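**Re: Unine arm keeps dropping its encoder link, cable or connector?**

**drovside_dan** – January 1, 2022

Happy New Year, all! I've spent my day off with the little Unine arm that loads our Tondex press, and I'd love some company on this one. Since early December it stops mid-cycle with a lost encoder signal, then clears on reset and behaves for 30 parts, or 510, or once a whole shift (I was so hopeful that time). The counter stood at 1416 when it quit again.

So far I've swapped the drive, reseated every board and had the thick lead off to look it over on the table, where the light is better. The thick cable ends in the plug, and the thinner one carries on from there.

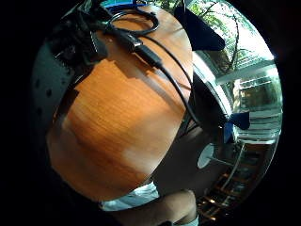
**gauthier_fan** I'd start with strain relief, Dan. On ours the fault always came with the wrist turned all the way over, and it was the thin lead getting tugged right where it leaves the connector. Log the joint angles at each stop before you spend another dime!

**oldpendant**
Respectfully, I don't agree. A tugged lead would fault at the same spot every time, and Dan's numbers are all over the place. I'd clean the contacts, check the collar is snugged down, and look at where the shield is grounded. Gauthier's service notes had us do that every 2000 hours, and I've kept the habit on every arm since.

**drovside_dan**
Well, you're both making me feel better – and also sending me back to the bench. I did pull the log, and four of the last five stops are with the wrist past halfway. The fifth was parked at home doing nothing at all, so I guess you each get a point.

**oldpendant**
Parked at home is my point and I'm keeping it. Is the press motor on the same ground bar?

**drovside_dan**
It is, yes. I'll move it on Monday, add a clamp with a bit more slack in the loop, and run it without parts first. Will post the count when it stops, or if it doesn't.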